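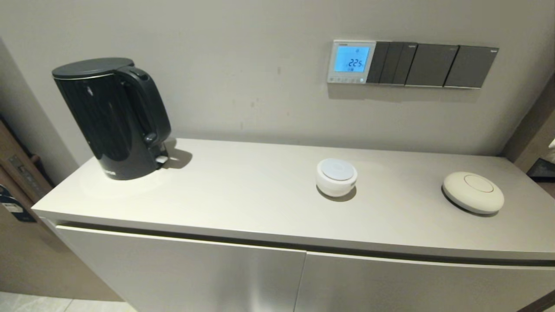 Search this site Enter keywords Go

The bare worktop – notes for the Nonddale evening, Glenys Faulkner

Start without a hello. Ask who cleared their kitchen side before they came out. Wait for hands.

I've been told for years that a clear worktop makes a calm home. I don't buy it, or I don't buy much of it. The brochures show a kettle and a lot of grey. Fine. Where's the bread? Where do you put the post when you come in with wet hands and a bag of potatoes?

Handleless doors. Go slowly, people have spent money on these. You get a groove under the top to pull on and it looks very smart. Then crumbs get wiped off the edge and where do they go? Ask if anyone cleans theirs weekly. (I don't clean mine weekly.)

The kettle stays out. Even the strict tidiers let you keep the kettle. Shiny black shows every splash if your water's hard, as ours is.

Small round gadgets. My real grumble. We put the toaster away to make room, then fill the space with little white pucks and discs. Are they tidier than a toaster? They look it, I'll give them that. But they still have to be lifted every time you wipe.

Read out the Provora leaflet, the bit that says "up to 739 items" leave the average kitchen. Pause. Whose kitchen? Who did the counting? I wrote to ask in December and got a voucher back.

What I'd keep from all this: leave a clear patch next to the kettle, big enough for two mugs and a chopping board. The rest can look lived in.

If there's time, the Wurkon drawer dividers story. If not, straight to questions, and mind the cable by the lectern.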